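Subject: Re: [inkfolk] best book for learning lettering?
From: Mairéad Brennan
Date: Jan 25, 2019

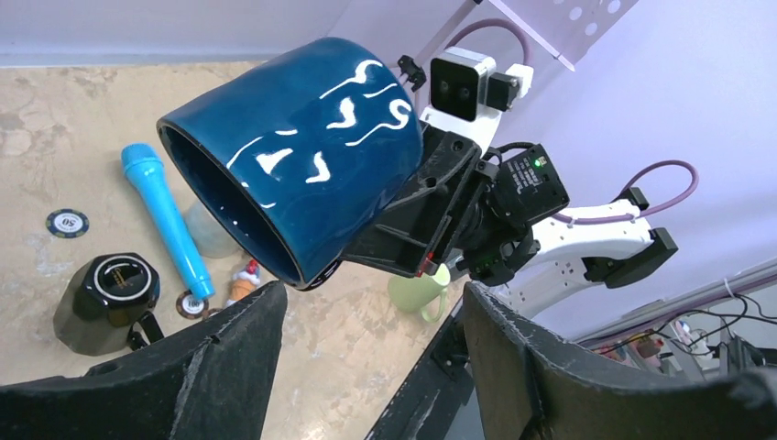 Dark blue mug, white squiggles and curls

Sorcha Ó Dálaigh wrote:
> I want to learn brush lettering before the Pollham fair in October.
> Has anyone worked through the Arriaga book? It's over 500 pages and
> I'm a bit scared of it. Is there something shorter?

Oh Sorcha, get the Arriaga! I've had my copy for six years and I still pull it off the shelf most weekends. Don't let the size scare you, a huge part of it is practice sheets you can trace (the paper is thick enough that a wet brush won't bleed through, hooray). I'd skip the history section for now and go straight to chapter 10, the one on loose strokes. My capital S went from a sad worm to something I'd happily put on an envelope!

If you do want a shorter one, the Viltix workbook is cheap and friendly, but it's all pen and hardly any brush. The library in Pleltulville has both, or did when I was last in, so you could try them side by side.

One thing the book gets wrong, I think: it tells you to start on smooth card. I went through a pile of cheap newsprint first and loved every messy sheet of it.

Please post your first alphabet, wobbles and all!

Mairéad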